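What the Farkus lease leaves out

By the time our small assembly shop had finished its trial of the Farkus tabletop arm, I had read the brochure more often than any document in the building, including my own mortgage. I work as a production planner, and I was asked to give an opinion on whether we should sign. I gave it, and this is a longer version.

The Farkus is sold as a service. You do not buy the arm. You pay a monthly fee, which covers the arm, the gripper, the software and a remote technician, and you teach it jobs by showing it examples. Allent, the distributor, quoted us $655 a month on a term of four years. For a shop our size that is a reasonable figure. It is less than we spend on temporary labour in a slow month.

My argument is that the price is fair and the contract is not, and that buyers are looking too hard at the first and hardly at all at the second.

Start with what is good. The arm is quiet and takes up very little floor. Sneha Upadhyay, our line lead, had never programmed anything before and had it running a simple sorting job on her first afternoon. The support technician, Valter Dahlgren, answered every call we made and did not pretend to know things he didn't. I have dealt with machinery dealers for a long time and I don't say that lightly.

The training blocks that come with the kit have had some mockery in the trade, and I think it is undeserved. They are plastic shapes in plain colours, and they look as if they belong in a kindergarten. They are also a sensible place to begin. A cube forgives a poor grip and a star does not. If the arm can't handle a star, I would like to learn that before I hand it a machined fitting worth forty times as much.

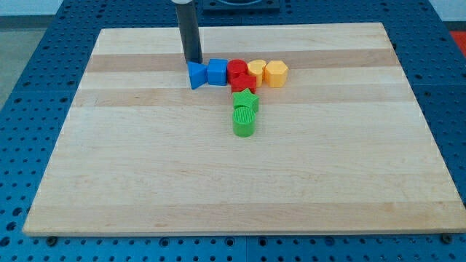
The gripper at the blue prism, with the rest of the training blocks on the practice board.

My complaint begins when the blocks go back in the box. Allent's acceptance test is done entirely with them. Once the arm passes, the fee starts, and it starts whether or not the arm can do your job. We asked for acceptance to be tied to one of our own parts, a small bracket with an offset hole. The answer was no. We were told the bracket would be covered under "application development", billed separately by the hour.

Mwanaisha Wanyama, who looks after our purchasing, went through the terms with a pencil and found the other problem. The examples our staff record while teaching the arm belong to the supplier. If we leave, they stay. Sneha's work would go on being useful to somebody, and we would start again from nothing with the next machine.

I have heard the case for these terms. Bríd Ó Néill, who runs a packaging shop across town and has leased the same arm for 14 months, told me I was being precious. Her view is that every new customer benefits from what the old ones recorded, and that this is how the fee stays low. She may be right about the fee. I would still like the choice, and I would pay a bit more to have it.

We also looked at Bajpai, a competing service. It is dearer and the arm is slower, but it will run acceptance on the customer's own part and let you export what you record. On paper it is the weaker machine. I recommended it anyway, and our general manager is still deciding.

If you are being quoted on a Farkus this spring, ask for two changes in writing. Acceptance should be on your part, at your bench, with your own operator. Recordings made by your staff should leave with you at the end of the term. Valter told me he has passed both requests up the line, and I believe him.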